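Horkamlow Building Users' Group
Minutes of the meeting held May 3, 2018, ground floor meeting room

Present: Maj-Britt Fjeld (chair), Birgit Gerlach (minutes), one person each from Pluvetti, Takeda and Skoneo, two from the upstairs offices.
Apologies: the landlord's agent, for the third meeting running.

1. Minutes of the April meeting

Agreed, with one change. Item 4 said the agent "will" send the service charge breakdown. Maj-Britt asked for this to read "said he would." Changed.

2. Matters arising

Bike rack: ordered in April, according to the agent. Birgit asked for the order number and got a reply that did not contain one. Carried forward.

Back gate: now closes. It does not always open again afterward. Skoneo have been going round by the front with deliveries and would like it noted that this adds ten minutes each time, more if the loading bay is taken. Takeda thought ten minutes was generous. Left at that.

Hallway lights: the timer was changed as asked. Upstairs say it is worse, and that the lights now go off before a person of ordinary speed reaches the second landing. Birgit to walk it with a watch.

3. Heating bill and the new controls

Most of the meeting went on this. The winter bill came to 1028 per unit. The year before, under the old controls, it was 619. The agent's letter puts the difference down to "a colder season and user behavior." Maj-Britt asked what behavior was meant. The letter does not say.

Pluvetti had looked up the outside temperatures for both winters and found very little between them. They offered to pass the sheet round. Takeda pointed out that one unit was empty for part of the earlier winter, which would bring the older figure down a bit, though not by that much. Upstairs said their radiators were on over the long weekend with the dial at zero, and that they have reported this twice.

The agent's proposal is a second upgrade, "smart" valves on every radiator, at 492 per unit, with savings expected from the first year. The group was asked to approve it tonight. Questions put, to go to the agent in writing:

Who worked out the expected savings, and from what readings?
Were the same savings expected from the first upgrade?
Does anyone come out to check the valves once they are in, and is that extra?
What happens to the valves if the supplier stops running the app?

The person from Skoneo was in favor of going ahead anyway, on the grounds that the present system could hardly be worse. Maj-Britt said that was also said last time. Vote on approving tonight: one for, the rest against. To come back when there are answers.

Action: Birgit to write to the agent and ask for meter readings month by month, both winters, from the meter and not from the bill.

4. Noise complaint, second floor

A complaint of "constant humming" from somewhere below. Nobody present could hear it. Upstairs say it can only be heard when the street is quiet, so the meeting stopped talking for a short while and listened. There was a bus. Takeda suspect the ventilation fan on the roof, which was serviced in April by a firm whose name none of us recognized. Upstairs will keep a note of times for two weeks before anyone is sent to look for a fault. Maj-Britt would prefer real times and no entries saying "all day."

5. Open house

The agent would like all units to open their doors to the public in the fall. Last year's report gives 126 visitors. Birgit was on the front desk and does not believe it. The clicker was left on the counter and several children had a go with it. Pluvetti also wondered how many of the visitors were people from one unit going to look at another, as they did so themselves, twice, for the cake.

Views were mixed. Skoneo found it useful and had one inquiry that came to something. Takeda had none and lost most of a working day. Upstairs had no callers at all, which they put down to the sign. Agreed that the building will take part if the agent pays for signs and for someone to stand at the stairs. It was not felt likely that he will. No date to be given out until this is in writing.
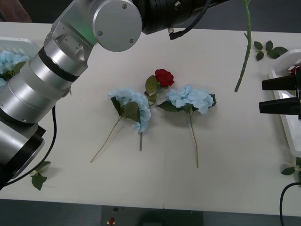
6. Shared kitchen

The dishwasher is working. The cleaning rota is not. Maj-Britt proposed dropping the rota and seeing whether anything changes, as it is hard to see how it could be followed less. Agreed as a trial until the next meeting.

The water filter was sold to us as good for six months. The light came on after two. Pluvetti think the light runs on a timer and has nothing to do with the water. Upstairs would still like it changed. A new filter will be bought once, and the date written on it in pen.

7. Door codes

The agent says the front door code was changed in April. The old one still works, and was used by three of those present to get in this evening. The new one works as well. Birgit to ask whether any code has ever been removed, and for a list of who holds one.

8. Any other business

Parking: the painted lines have worn off the two end spaces. Upstairs offered to repaint them. Thanked, and asked to measure first.

Insurance: a form has come round asking each unit to confirm that its fire extinguishers are "adequate." Takeda will not sign until told what that means. The others will hold theirs back as well.

Next meeting: to be fixed when the agent has replied on item 3, or after six weeks if he has not.

Minutes taken by Birgit Gerlach. Corrections to her by email, please, and not on the kitchen whiteboard.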